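Rules for wrist camera views in simulated pick tasks: what counts as a valid start pose?

Community help > Simulation and test practice > Acceptance rules
3 replies, 1 marked as accepted

Kirsty Drummond
Posted in July

We are writing an internal standard for simulated manipulation tests and I am stuck on the part about the wrist camera. Our arm has a two-finger gripper with a camera mounted above the fingers. Each test starts from a random arm pose in a random furnished room, and the policy has to find a small item on a table and pick it up.

The draft says "the target shall be visible to the wrist camera at the start of the episode." That is the whole rule. In the last batch we had 78 episodes and threw out 14 of them because two reviewers could not agree on whether the target was visible. One reviewer counts any pixel of the object. The other wants to be able to tell what the object is without looking at the episode file.

What do other people write here? I need something that a new reviewer can apply without asking me. I would also like to know if anybody has a rule on how much of the picture the fingers are allowed to cover. We run everything in Kurian, if that matters, and the results go to a customer who reads the standard line by line.

Edit: the arm never starts in contact with anything. That is already covered in a separate clause and it works fine.

Angus Rankin

Just use a fixed start pose. We had the same argument for months and it went away once every episode started with the arm straight over the table.

Dinesh Mittal
Accepted reply

A fixed pose does get rid of the argument, but then the test no longer covers what Kirsty wants it to cover. If the customer was promised random starts you can't quietly take them out. You would have to reissue the standard and rerun.

I wrote the start pose section for Prodirbridge and it has been through two outside reviews. Feel free to borrow from it.

1. Split visibility into two clauses. Clause one is about geometry and is checked by the simulator: the target must cover a minimum pixel area in the first rendered wrist view, after occlusion. Clause two is about recognition and is checked by a person. Do not let one word carry both.

2. Put a number in clause one. Ours is 36 pixels across on the longer side at native resolution. Yours depends on your camera and your smallest object, so do not copy mine. Pick the smallest object in your set, render it at the far end of the workspace and start from there.

3. For clause two, the reviewer sees the view only. No episode file, no object list, no second camera. They write down color and general kind. If what they write is compatible with the target, it passes. Nobody has to name the exact item.

4. Fingers, base and mounting brackets are part of the view and are never edited out or made transparent for review. State this in the standard. We had someone hide the gripper mesh to "make it clearer" and every one of those reviews had to be repeated.

5. Disagreements go to a third reviewer once. If there is still no majority, the episode is marked undecided and reported in its own line. It is not dropped. This is the one I would push hardest on. Dropping episodes after the fact is what outside reviewers look for first, and your 14 out of 78 would be flagged.

On finger coverage, we have no upper limit. We tried one and it rejected perfectly good starts. Clause one already handles the case where a finger hides the target.

Also, record the renderer settings with the batch. Changing anti-aliasing moved a few of our borderline objects over the line and back again.

Cheng-en Tseng

Agree with Dinesh on nearly all of it, mainly on reporting undecided episodes. I would add a clause for views where the gripper and the room take up most of the picture and the table is at a steep angle. Our training pack for reviewers at Latine includes this kind of view.

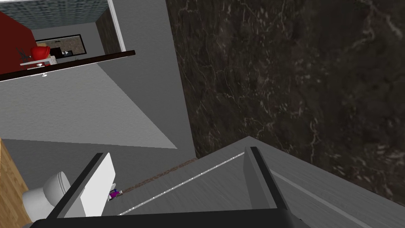

Recognition calls are hard on small items, and a reviewer needs a fixed form of words for them. Ours is "color, size class, where it sits relative to the nearest finger" and nothing more. For this view I would accept "purple and white, small, beside the white pad of the left finger" and I would reject any answer that gives it a product name or a purpose. Reviewers also like to mention the marble wall or the red things in the next room, and the form should have no space for background. We cut review time to up to 5 minutes per view once the free text box was removed.

One practical point on wording. "Left" and "right" need defining in the standard as left and right in the camera view. Half of our early mismatches came from one person using the view and the other using the robot base.

I would also keep clause one and clause two results in separate columns of the report. If they are merged, the customer can't tell a rendering problem from a reviewer problem, and you will get that question by email later.

Kirsty Drummond

Thank you. I am taking the two-clause split and the undecided line. The 14 episodes go back in and will be reviewed again on the view alone. I'll post our pixel figure when we have settled on one.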